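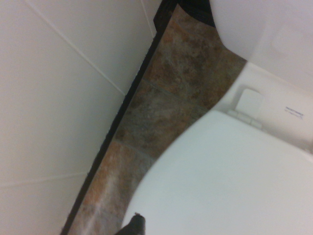 How much water should an adult drink during a walking program?

Most adults who walk at an easy pace do well with a glass of water before setting out, small amounts along the way, and another glass on return. The amount rises with heat, body size and the length of the route. Members who have been told by a physician to limit fluids should follow that advice in place of anything printed in this newsletter.

Members > Wellness News > Walking and Water

The question above is the one most often received by the Drunent Wellness Office since registration opened for the spring walking program. The office has therefore prepared the following guidance for all participants at the Ninarville and Xaba sites. It replaces the single-page sheet distributed last August.

Before the walk

Participants are encouraged to drink at regular times through the day and to avoid taking a large quantity at once shortly before the start. Water drunk in a hurry tends to sit heavily in the stomach and may cause cramping on the first hill. A glass taken with a light meal an hour or two before walking is generally sufficient. Coffee and tea count toward the day's fluids, although some members find that they need to stop more often when they have had either one. Alcohol should be avoided before any group walk.

During the walk

The Ninarville loop takes most groups longer than the Xaba loop, and the eastern half has little shade. Each participant should carry a bottle. A 32-ounce bottle is adequate for either route, and smaller bottles may be refilled at the fountain beside the Storkasier Pavilion. The fountain is turned on for the season and is open during park hours. Members are asked to drink when they are thirsty and to slow down, or rest, if they feel light-headed. Group leaders will pause at the pavilion for 8 minutes on every walk, and participants may ask for a further stop at any time.

Plain water is suitable for walks of this length. Sports drinks contain sugar and salt that are useful to people exercising hard for long periods – they are seldom needed for a moderate walk and can add more calories than the walk itself uses. Members who prefer some flavor may add a slice of lemon or a little fruit juice.

After the walk

Thirst is a reasonable guide for most healthy adults, but it becomes less dependable with age. Older members may wish to drink a glass of water on returning home whether or not they feel thirsty. Urine that is pale yellow usually indicates that a person has had enough to drink. A dark color suggests that more fluid is needed, although certain vitamins and medicines can also change the color. Headache, a dry mouth and unusual tiredness are other common signs.

It is also possible to drink too much. Very large amounts of water taken over a short time can lower the level of salt in the blood, and this can be serious. Participants should not attempt to meet a fixed target by drinking beyond comfort. Anyone who becomes confused, faint or sick to the stomach during a walk should stop at once and tell the group leader, who carries a telephone and a first aid kit.

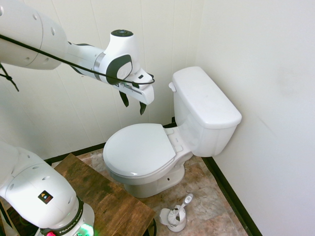 Registration and Walking Logs

The spring program begins at both sites in the coming week. Places remain in 29 groups, including several evening groups at Xaba. Registration forms are available at the Drunent front desk and should be returned there with the signed health statement – forms without the statement cannot be accepted.

Logs should show the date, the route and the time spent walking. Members who use a step counter may record steps as well. Beginners who are not used to regular exercise may start with 3000 steps per outing and increase the number gradually as they feel able.

Issued by the Drunent Wellness Office, Apr 29, 2001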